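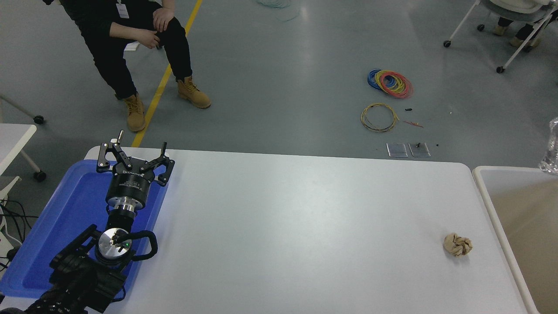 By the Cell Practice Editor, Vanon Automation Newsletter

Revision 3 of the Vanon practice note for shared arm stations takes effect in February. It applies to every table at the Sendden and Karam sites where an arm handles loose items while people are seated within sight of it. Stations behind fixed guarding stay under the older note.

The main change concerns the floor line. Under Revision 2, a yellow line marked the edge of the station but carried no stated duty. It now has one. A person seated near a line keeps both feet on the side away from the table while the arm is enabled, and chairs with casters are to be parked clear of it. Site leads should check that existing lines match the reach drawing for the arm that is installed now. At Karam, two lines were still laid out for a shorter arm.

Clearance between the table edge and the nearest occupied chair is set at 700 mm, measured at seat height with the arm stopped. Where the room can't give that distance, the station runs at the reduced speed setting and the log says so.

Housekeeping is in section 4. Wire coils, connector pieces and small trays set down on the floor beside a table are the most common finding in our walk-throughs. The note asks for the floor to be cleared before the arm is enabled and again at each change of operator. Lanyards are to be tucked in or taken off before anyone reaches over the table.

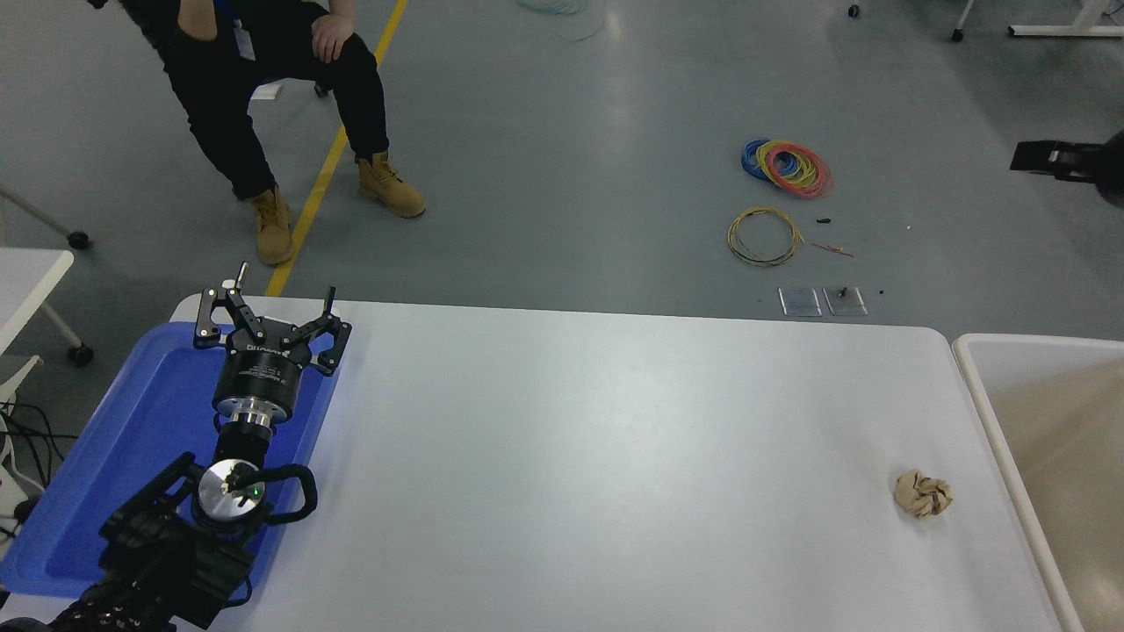 Soft test items such as wadded paper may be used for grasp trials without a separate risk sheet, provided the item is light and has no hard core. One item on the table at a time is the default. Trays and bins stay within the taught area, and their positions are recorded at the start of the session – a tray that has been moved means a new position check at low speed.

Fingers are to be left open when the arm is idle. Pivot bolts on the gripper get a visual check at the start of each shift. The status light on the wrist is not to be used as proof that the arm is safe to approach; use the enable switch and the pendant display.

The Flaltano log template has been updated to match. Of the 567 entries reviewed for this revision, 26 had no clearance value, so that field is now required. Old forms will be accepted until the end of March.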